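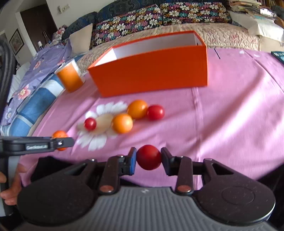
2025年6月29日

手柄又改了一遍,还是不太服气。

昨天在共享工坊把两根手指重新装上去,Judit Halász在旁边看了一会儿,说铰链那里太松。我说松一点好,夹圆东西的时候自己会找位置。她没接话,把她那把小号扳手放在我手边就走了。回家路上我想了想,她多半是对的,可我不想当场承认。晚上还是拧紧了一点,拧完又觉得合拢时发涩,再退回去小半圈。这种事情没有个头。

今天不想出门,就在床上弄。粉色床单铺着,球往上一撒,橙色的盒子放在后面,算是个场地。工坊那张台子太滑,球一碰就滚到地上,人得趴下去找,找两次腰就受不了。床单软,球滚不远,可是这么一来数据就好看得可疑。软面帮了多少忙,手指自己出了多少力,我分不清。Josiane Pichon上个月在群里发她那套东西的成功率,我第一个问的就是她在什么桌面上测的,她到现在没回。轮到我自己,倒挑了张床。

红的最好夹,也可能只是因为我先夹的都是红的。奶油色那颗压在雏菊花心上,颜色糊成一片,我用眼睛都要多看一下,以后要是真交给程序去认,不知道会认成什么。Tarık坚持说换个模型就行。他什么都说换个模型就行。上次他说Windgate那边的人已经不用手持的了,全自动,一晚上跑500次,早上起来看结果。我问他亲眼见过没有,他说看过视频。视频我也会拍,拍到第二十次总有一次像样的。

说到底我对这整件事的指望,比刚开始那阵子低了很多。当初的设想是:人拿着夹爪做,录下来,机器照着学,以后它来收拾。听上去很顺。可是人拿着的时候,手腕那点偏转、松一下再捏紧的小动作,全是我在做,夹爪只是跟着。把手柄从我手里拿走,换成一条从Flandix买来的便宜机械臂,还剩多少,我心里没底。Jonalyn Cruzado说先攒够量再谈怀疑。她的标准是100段,每段都得干净,中间手抖了的不算。我目前存下来的,去掉废的,还差得远。文件夹里编号倒是已经到851了,因为我从来不删,哪怕夹了个空。看着这个编号有点心虚。

蓝边的指尖是这次新换的。旧的那副夹硬的东西还行,夹光面的球一使劲就往外挤。新的贴上去之后感觉稳些,“感觉”两个字我自己也不信,得换回旧的再来一轮才算数。可换一次要拆两边,胶还得等,我大概率会拖到7月。先记在这里,免得到时候只记得“换了新的就好了”。

还有件小事。手柄握久了,食指根那块发酸,今天弄了约20分钟就想放下。要么是握把太粗,要么是重心太靠前。Armelle Tanguy做木工的,说可以给我削一个合手的套子,让我先用橡皮泥捏个形状给她。橡皮泥家里没有,用面团试了一下,干了就裂。改天再说。

Tessier的螺丝又涨价了,店里那个人还跟我讲这是最后一批老价格,上次他也这么讲的。我少买了一包。

下午把枕头那一头的被子往上推了推,腾出点地方,想试着从另一侧伸手进去。角度一变,盒子沿口就很碍事,手指还没到球跟前,手柄先要碰上盒子。也许该换个矮点的盒子,可是换了盒子前面那些又没法比了。Jonalyn肯定会说,换就换,多样一点对训练好。她说得轻巧,她那边有人帮着整理。

明天要是有力气,就去工坊拿地上那块旧地毯试一轮,跟床单比一比。球记得装袋子里带去,上次漏了两颗,到现在不知道在谁的抽屉里。

晚饭吃的面,面团剩下的那半块没舍得扔。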